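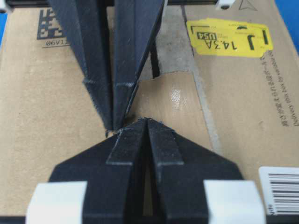
Brown corrugated, flat side.

December, 4:40 pm
Essam Benkirane

Glue log, continued. The hide glue question is still open and I am still the only one losing sleep over it.

Made up two batches this morning. Batch A is the Grando pearls, soaked overnight, heated in the little pot with the lid that doesn't fit. Batch B is the Kaewmanee granules, same soak, same pot after a rinse I would describe as adequate. Both went onto bookboard offcuts with the flat brush, then a strip of cotton, then under the brick.

A went stringy before I had finished the second strip. I blame the draft from the loading door, which has been "getting fixed" since the summer. B stayed workable long enough for me to lay all three strips, answer the phone, and come back. It also smells like a wet horse with opinions. Haltora want their ledgers back before the holidays and I'd like them not to carry that into the reading room.

Pull test at 3 pm. A let go at the cotton on 2 strips out of 3. B took the surface off the board every time. So B is stronger than the thing it's holding, a fine quality in a glue and a poor one in a repair that somebody will have to undo after I'm dead. Trying B thinned tomorrow, one part extra water, and if that fails we go back to paste and pretend this week was research.

Ledger no. 9: spine lining is newspaper. Shipping notices, mostly, and half an ad for stove polish. Lifted in one piece with damp blotter, drying between felts on the top shelf. PLEASE do not put the kettle up there again.

Sadis rang about the leather. It is "on its way," the same place it was last time. Told them calf, dark, no grain. They read it back to me as goat. Spelled it.

To buy: blotter, brush soap, a thermometer that agrees with the other thermometer.

Pot is soaking in the sink. Whoever needs the sink, sorry, it wins.

Recent entries
Paste, second attempt
Why the nipping press squeaks
Haltora ledgers: condition on arrival
Sewing frame, missing key (found)
Thread order and what came instead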